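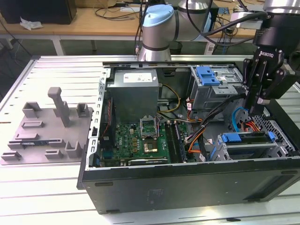 Desktop tower with the side panel off

Well, we're back, and most of my socks are dry! If you were following the August cruise on the noticeboard you'll already know the bare bones, but a few of you have asked for the longer version, so put the kettle on.

Flallum sailed 412 miles over the two weeks, which is a good bit more than I had pencilled in. The plan was to potter up the coast, tuck in behind the islands if the weather turned and be home with a day in hand for scrubbing. Then we got that lovely stretch of south-westerly and Arvo Vainio, who was skippering the first week, looked at the chart and said we might as well use it. So we did. We were round the top headland by teatime on the third day with the big staysail up and a very green-looking galley team handing up cheese rolls through the hatch.

The young crew were terrific. Two of them had never been on anything bigger than a pedalo, and by the end of the first week they were doing the night watch handover without looking at the card. I did hear one of them telling a man on the quay that our topsail was "a bit of a diva", and I can't argue with that. It jammed three times and the third time it took until after dark to get it down.

The second week was slower. We had fog, then no wind, then fog again, and spent a day and a half at anchor playing cards and eating the emergency flapjack. Fiona Crichton took over as skipper at the halfway harbour and ran a brilliant session on splicing while we waited – if anyone finds a rope's end around the house that has mysteriously grown an eye, you know who to blame. We also rowed ashore to see the seals, and the seals were not interested in us at all.

I should own up about the dinghy. It was me who tied it on, it was me who said it would be fine, and it was me in the water at seven in the morning fetching it back. Fiona has drawn a small picture of this in the log. It will be there for ever.

Coming home was the best bit of sailing of the lot. The breeze filled in from the north just after breakfast and we had everything up, including the diva, and came down past the lighthouse with Cernus about half a mile off our quarter. They had set out an hour before us. I'm told it wasn't a race. We put the kettle on and waved very politely as we went by. 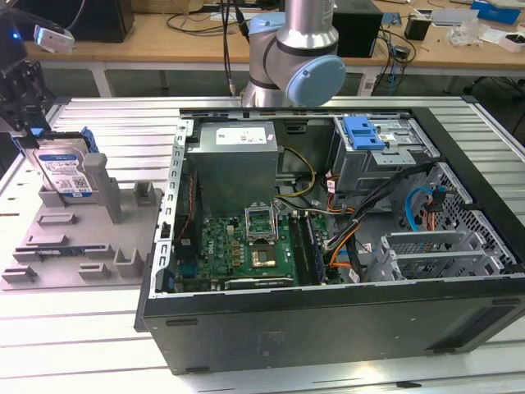

Which brings me to the mainsail. Those of you who were on the quay when we came in will have seen the patch near the second reef, and the patch on top of the patch. The sailmaker at Boyer has had a proper look and says the cloth will stand another season of gentle day trips, but she wouldn't want to see it taken offshore again. We've known this was coming, so it isn't a shock, but it does mean finding our share of a new one over the winter. The boat fund will cover most of it and we need to raise the last £2000 ourselves.

The good news is that the homecoming supper has already brought in £1267! Thank you to everyone who came, ate far too much fish pie and bought raffle tickets they didn't need. The hamper went to a family on holiday who had only come in to ask where the loos were. There are still a few mugs left at the harbour office if you missed out, the blue ones with the ketch on, and they do go in the dishwasher because I've tried it.

If you would like to put something towards the sail, the tin is on the counter in the office, or you can send a cheque in the usual way and write "mainsail" on the back. Old sailcloth bags are coming too. We'll be cutting up the retired jib once the nights draw in, and Arvo has offered his sewing machine, along with several opinions about thread.

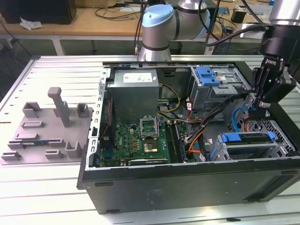

DATES AND ODDS AND ENDS

Day sails carry on until the clocks change, weather permitting. Meet at the bottom of the slip at 9.30, bring lunch and something waterproof, and please wear shoes with pale soles as the deck has just been oiled.

Lost property from the cruise: one green woolly hat, a head torch, a paperback with the last chapter missing (sorry) and a single left welly. All in the box under the stairs.

Vunder comes out of the water at the end of the month for her new rudder fittings, so the lower pontoon will be busy that morning. If you keep a tender there, could you move it the evening before? Fiona has the crane times.

We've taken 140 young people to sea this year and there are still four bunks going on the autumn half-term trip. Ages 12 to 17, no experience needed, bursaries available. Have a quiet word with me or with Fiona and we'll sort out the forms.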